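Hometmont laundry work: progress report to the Pillberg fund
18/05/2018

Since our last report we have moved from shirts on a table to the whole laundry job, and it has been the most enjoyable stretch of the project so far. The question you funded us to answer was a simple one: if a robot learns from people doing a chore, does it help to cut the chore into short named steps before training? We now have a first answer, and it is yes.

What we did

We collected 900 demonstrations of loading and unloading a front-loading dryer, all from a head-height view. Of these, 300 were cut by hand into 8 steps, such as "reach into the drum" and "bring item to basket". The rest were left whole. We then trained 2 versions of the Collell model, one on the whole recordings alone and one that also saw the named steps, and ran both on the same tasks.

What we found

The version with named steps was clearly better at picking itself up after a mistake. When it dropped a sock on the rim it went back for it, where the other version carried on to the basket with nothing in its grip. We were delighted by this – it is the behaviour we had hoped for when we wrote the proposal, and it came from labelling only a third of the data.

Unloading is ahead of loading. Small items at the back of the drum are still hard for both versions, and dark clothes in the shadowed lower half are the worst of all. Door closing is unreliable too. We think the tinted glass confuses the depth estimate, but we have not yet tested that properly.

Changes to the plan

Paracha, our labelling tool, took longer to get right than we had allowed for. Step boundaries drifted between labellers, so we rewrote the guide and went over the early recordings again. This used up the slack in the timetable but no extra money.

Next

By the end of July we want to repeat the comparison with fewer labelled recordings, to see how far the number can fall before the benefit goes. We will also try a second dryer with the door hinged on the left. The spending table will follow separately, as before.

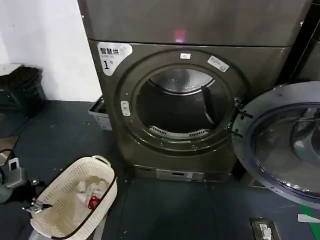
Figure 1. Dryer with the door open and laundry basket in front, head-height view.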